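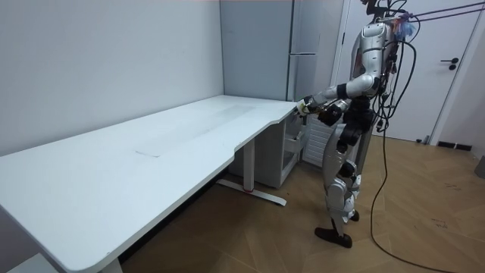
Buying a robot takes a lot longer than buying a bike. When a school, a hospital, or a workshop wants one, somebody has to sit down first and make a plan for the money. That plan is called a budget. A budget lists everything you will need, what each thing costs, and when you will have to pay for it. The robot is usually at the top of the list, but it is never the only thing on it. Look at how much is around a robot that works in an ordinary room: a desk for it to reach, a floor for it to stand on, and black cables that run to its back and across the wood-look floor. Somebody had to think about every one of those. This page explains how people do that thinking.

What is the job?

The first question has nothing to do with money. It is, "What do we want done?" Some robots have one arm and are bolted to a table. Some have wheels. Some have two arms and two legs, like a person. These are called humanoid robots. A robot with legs is one of the harder kinds to build, so it usually costs more than an arm on a table. If the only job is putting lids on jars, the arm on the table will do. If the job is in a room that was made for people, with desks and drawers and door handles at people height, then a robot shaped like a person may be worth the extra money.

Planners write the job down in one or two sentences. A good one might say, "We need a robot that can open a drawer, take out a small box, and put it on a desk." A poor one might say, "We need a helpful robot." You can't go shopping with the second sentence, because you would never know if you had bought the right thing.

Buy, rent, or share?

There are three ways to get a robot.

Buying means you pay the whole price and the robot belongs to you. You can use it as much as you like. You also have to fix it when it breaks.

Renting (grown-ups sometimes say leasing) means you pay a smaller amount every month. At the end, the robot goes back to the company.

Sharing means two or more groups put their money together and take turns. It costs each group less, but you have to agree on who gets it when, and who pays for repairs.

A planning story

The town of Drornavwood has a learning center called the Harninau Workshop, where children and adults learn to build and program machines. The workshop wanted a small robot arm for its classes. Eleni Petkov was in charge of the plan.

She found two arms that could do the job. The first was sold by a company called Skosirard, which rents its arms for 150 dollars a month. The second came from a company called Vigfúsdóttir, which sells a similar arm for 984 dollars. (Both are small teaching arms. Bigger robots cost far more.)

At first the rented arm looked cheaper, and 150 is certainly a smaller number than 984. But the workshop wanted the arm for a whole school year. Try the math yourself. If you pay 150 dollars every month, how much have you paid after six months? The answer is 900 dollars. After seven months it is 1,050 dollars, and that is already more than the price of the arm from Vigfúsdóttir.

So for a short project, renting would have been the better deal. For a whole year, buying cost less. Eleni Petkov chose to buy. She wrote the number 984 at the top of a clean sheet of paper and left plenty of room underneath.

The other lines on the list

Here is what can go in that room underneath.

Power. Some robots run on batteries and some are plugged in. A plugged-in robot needs an outlet nearby and a cable long enough to reach. Cables on a floor can trip people, so the plan should say where they will go. A battery robot needs a charger, and batteries wear out and have to be replaced.

Hands. The part at the end of a robot's arm may be a hand with fingers or a simple gripper that opens and closes. A gripper is often sold separately from the arm. Check before you buy! The Vigfúsdóttir arm came without one, and the workshop paid 60 dollars more to add it.

Furniture. The robot needs something to work at. It may be possible to use a desk you already have, and that costs nothing. You do have to measure it. If it is too high or too low for the robot to reach, or if there is a cabinet underneath where the robot's feet should go, you will need to move things or buy a different desk.

Floor space. A robot needs more room than its own body takes up. It swings its arms and turns around. A robot with legs needs room to step, too. Planners often put tape on the floor to mark the space before the robot is delivered, and then they try walking around it. They also check that the doors can still open.

Safety. Many robots come with a red stop button. A robot that might fall over can be held up by a strap or a frame while people test it. These things cost money, and they are not a good place to save.

Spare parts. Small parts get lost and moving parts get worn. Eleni Petkov put spare screws and a spare cable on her list.

Time. Somebody has to learn how the robot works and teach the others. If that person is paid for their time, it goes in the budget like anything else.

A little extra

After all the lines were added up, Eleni Petkov added one more. She called it "things we forgot." Other people call it a reserve. It is money you set aside and try not to spend. The workshop used some of theirs in March, when they found that their table wobbled every time the arm moved fast. They bought a heavier table.

If there is money left in the reserve at the end of the year, it can go toward next year's plan.

Try it yourself

You can make a budget for a robot without buying one. Pick a room in your home or school and think of one job you would like a robot to do there. Then get a sheet of paper and work through these steps.

Write the job in one sentence.

Decide what kind of robot it needs: an arm on a table, a robot on wheels, or one with legs.

Measure the desk or table it would work at. Write down how high it is and how long.

Find the nearest outlet. Measure how far it is from the place where the robot would stand.

Draw the room from above, with the doors, the furniture, and the robot's space marked in.

List everything you would have to buy or move. Ask an adult to help you look up prices, and leave a line at the bottom for things you forgot.

Words to know

Budget — a plan for how money will be spent.

Gripper — a part on the end of a robot's arm that holds things.

Humanoid — shaped something like a person.

Lease — to rent something for a set length of time.

Reserve — money kept back for surprises.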